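Butau deep bin (grey, open top): review

July
By Morena Martinelli

Second go at writing this, lost the first one when the laptop died. So, quick.

Bought two of the big grey Butau bins for the packing bench to replace the old Kunine ones, which had split at the corners. Had the Butaus through spring and into summer, in use pretty much every day. Small boxed goods mostly, some bagged bits, the odd thing that shouldn't be in there at all.

Short version: good bin. Not a perfect bin. Would buy again, wouldn't pay extra for the lid.

Shape first because that's why I picked it. Walls slope in towards the bottom. Sounds like nothing but it makes a real difference when you're fishing out the last few items, they end up in the middle more or less by themselves instead of hiding in a corner. With the Kunine (straight sides) I was forever tipping the whole thing up to get at one packet stuck flat against the wall. Haven't tipped the Butau once, except to clean it.

Downside of the slope, you lose room. Stack square boxes neatly and there's a wedge of dead space all the way round. If you're storing shoeboxes or files or anything you want in tidy rows, get straight sides. For loose mixed stuff, slope every time.

Open top. Good. There is a lid, sold separately, Raffaele Costa ordered one without asking and it has been behind the door ever since. Fits fine, bit tight on one side. But if you're in and out of a bin all day a lid is just something to put down and lose.

Depth. Hmm. I'm not tall and on a normal height bench the reach to the bottom is a stretch, rim digs into your underarm after a while. Moved mine down to the low trestle and that sorted it. Nazareno has arms like a heron and says he never noticed. Check your bench height before you order, that's all.

Colour: grey, grey or grey. Would have liked a white floor for spotting dark things. Bright packaging shows up well enough, a black cap or a bit of dark foam dissapears completely under poor light. I stuck a lamp over it in the end.

Cleaning is easy. Warm water, washing-up liquid, cloth, five minutes. Sticky label residue came off with a bit of cooking oil left on for a while. Don't use a scourer, I did, and you can feel where. Dust does gather where the wall meets the bottom so run a finger round there.

Wear, then, which is what Ginevra Marras asked me about after the last review. It marks. The bottom picked up scuffs within the first week and has carried on picking them up. None of them deep enough to catch a nail on and nothing has snagged, but if you want something that still looks new at Christmas look elsewhere. The walls have done better. Corners on both bins still sound, no cracks, and I've dropped one down the steps. (Full. Don't ask.)
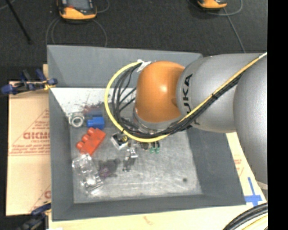

The Butau from above. Scuffed bottom, sloping walls.

Noise: louder than I'd like. Drop something hard in and it rings out. I tried an offcut of rubber mat in the other one, which helped, but then small things slid under the mat, so out it came again. Live with it or put felt pads under the bin, that took the edge off.

Handles. There's a rolled edge you can get your fingers under and it's ok half full. Loaded up, get someone on the other end. The Benedetti one my sister has at her shop has proper grips and is nicer to carry, no argument, but it's shallower and she paid quite a bit more.

Delivery was fine, both came nested one inside the other and it took me and Nazareno and a fair bit of swearing to get them apart. Tip, dribble some soapy water down the gap and leave it ten minutes. And don't nest them again after unless you really need too.

Good: sloped sides, tough corners, easy to wash
Less good: scuffs early, noisy, deep reach, dull colour
Skip: the lid

Will update if a corner goes.

Related
- Benedetti shallow tray: is the grip worth the money?
- Kunine straight-sided box, one year on
- Amine bench lamp, quick look
- Felt pads or rubber mat? Aldo Grasso tries both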